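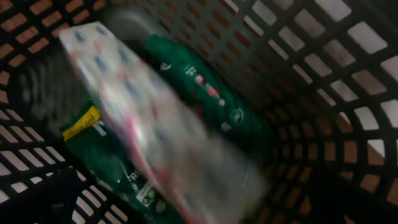

The Mendholm workshop of the Ero project has begun its second round of recording for the grocery handling set. This thread sets out how the work is arranged and what partner sites may expect from it. 1/8

The task is a plain one. Packaged goods are moved between a tabletop and a plastic basket by an arm under the control of an operator. Each attempt is stored as one episode, together with the camera views and the joint positions of the arm. 2/8

The first round produced 246 episodes. Of these, 22 were withdrawn after review, chiefly where the camera views and the joint readings had drifted out of step. The remainder have been passed to our colleagues at Grestton for training. 3/8
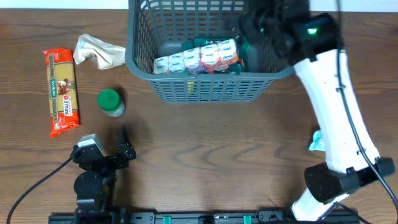 Goods are chosen for the differences between them. A long packet of pasta, a glass jar and a multipack of yogurt call for quite different grips, and a system shown only one of them learns very little about the others. Operators are asked to change the layout of the table after every episode. 4/8

Soft packaging remains the harder part of the work. A pouch changes shape as it is gripped, and printed film can throw back a good deal of glare at close range. Lighting is therefore left as it is in the room. We wish the examples to include reflections of this sort. 5/8 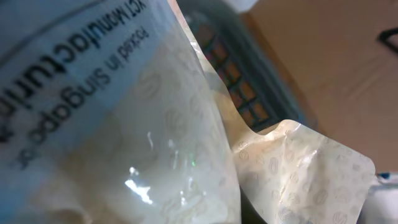 Operators work in sessions of 20 episodes, followed by a break. Failed grasps are kept and labelled as such. An episode is discarded only when the recording itself is at fault, and the reason must be entered in the log before the next one begins. 6/8

The written labels are checked by two readers working separately. Where they disagree, the episode is returned to the operator. Yazıcı has kindly supplied the labelling software for this round, and a revised guide to its use will be sent to all sites in June. 7/8

Sites wishing to contribute recordings should first write to the Mendholm office for the current episode format. Files in the earlier format can no longer be accepted. Questions concerning access to the first round should be addressed to Grestton. 8/8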